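Taming the mortgage paperwork at home

I love a tidy drawer, and our house deeds were the last muddle left! Start on the kitchen table with everything in one heap, then sort by year – oldest at the bottom. Our bundle goes back to a lease of 1736, so that one got its own acid-free sleeve.

Pull out staples and rusty clips before you scan. Flatten folded sheets overnight under a heavy book.

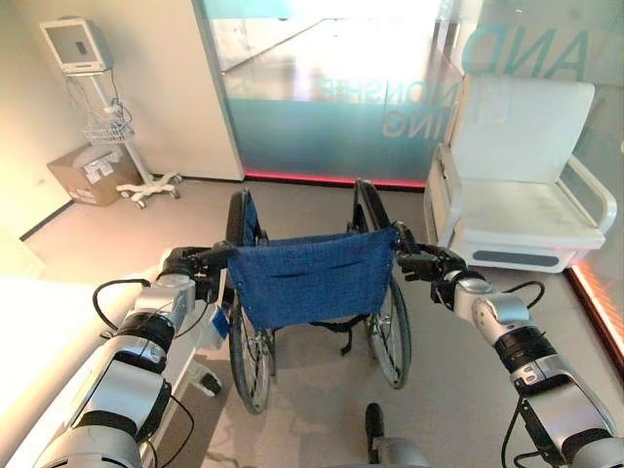 Folding wheelchair with a blue fabric back.

Name each scan with the year first, then the lender or solicitor, and they'll line up all by themselves. Sơn Ung put me on to this and it's brilliant – I found our Plenddale survey in seconds.

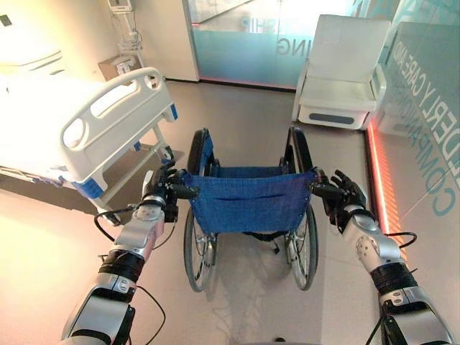 Keep a second copy on a memory stick at a relative's house, and write the list of contents on the envelope in pencil. Ink smudges, and you'll be adding to it every December when the new statement comes.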